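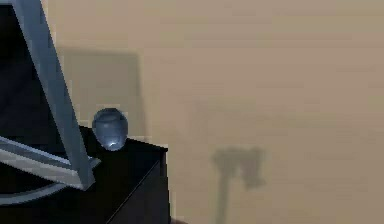
*Brazo robótico en una escena generada por ordenador.*

# La cláusula que nadie lee en voz alta

En julio me llamó una clienta para preguntarme si podía aceptar un trabajo. Llevaba ocho años en el departamento de compras de Prolleo y quería pasarse a Flodora, que fabrica otra cosa, pero compra a los mismos proveedores. Su contrato tenía un pacto de no competencia postcontractual de dos años. La compensación prevista era de 88 euros al mes.

Le dije lo que diría cualquier laboralista: que el artículo 21 del Estatuto de los Trabajadores exige un efectivo interés industrial o comercial del empresario y una compensación económica adecuada, y que esa cantidad difícilmente lo era. También le dije que pleitear llevaría tiempo y que el resultado no estaba garantizado. No aceptó el puesto. Sigue en Prolleo.

Llevo años viendo casos parecidos y cada vez me convence menos la idea de que el sistema funciona porque los jueces acaban anulando los pactos abusivos. Los anulan cuando les llegan. La mayoría no les llega. El trabajador lee la cláusula, hace cuentas y se queda donde está, o se va a un sector que no conoce y empieza cobrando menos. La cláusula ha cumplido su función sin que ningún tribunal la haya mirado.

El argumento de las empresas es conocido y tiene una parte de razón. Quien ha dirigido un área comercial conoce márgenes, clientes y planes, y puede hacer daño si se marcha enfrente al día siguiente. Para ese caso existe el pacto y me parece bien que exista. Lo que no entiendo es que aparezca, con el mismo texto y la misma letra, en el contrato de una administrativa o de un mozo de almacén. He tenido en la mesa un modelo de Pralgate en el que ni siquiera se había borrado la referencia a «las funciones directivas del empleado». El empleado conducía una carretilla.

Mi colega Guoqing Du, que suele defender a empresas, sostiene que el problema es de redacción y que bastaría con que los abogados hiciéramos mejor nuestro trabajo. Lo hemos discutido muchas veces. Yo creo que es un problema de incentivos. Incluir un pacto nulo no cuesta nada. Si el trabajador calla, la empresa gana; si protesta, se le libera del pacto y todos tan amigos. Mientras la consecuencia de pasarse sea volver al punto de partida, los formularios seguirán como están.

Propongo dos cambios. El primero, un mínimo legal de compensación, fijado como porcentaje del salario y pagadero mientras dure la restricción. Hoy la ley habla de compensación «adecuada» y deja que cada sala lo interprete, de modo que aconsejar a un cliente se parece bastante a hacer un pronóstico. El segundo, una indemnización automática a favor del trabajador cuando el pacto se declare nulo por falta de interés real. No hace falta que sea grande. Tiene que ser suficiente para que alguien en recursos humanos pregunte si esa página debe ir en ese contrato.

Se me dirá que un mínimo rígido perjudica a la empresa pequeña. Puede ser. Pero la empresa pequeña que de verdad necesita proteger algo casi siempre lo tiene mejor cubierto con un buen acuerdo de confidencialidad, que no impide a nadie ganarse la vida.

Entretanto, a quien vaya a firmar le recomiendo pedir el contrato con antelación y preguntar por escrito qué interés protege el pacto. En Cao, donde asesoré a 3 candidatos para el mismo puesto, bastó esa pregunta para que retiraran la cláusula.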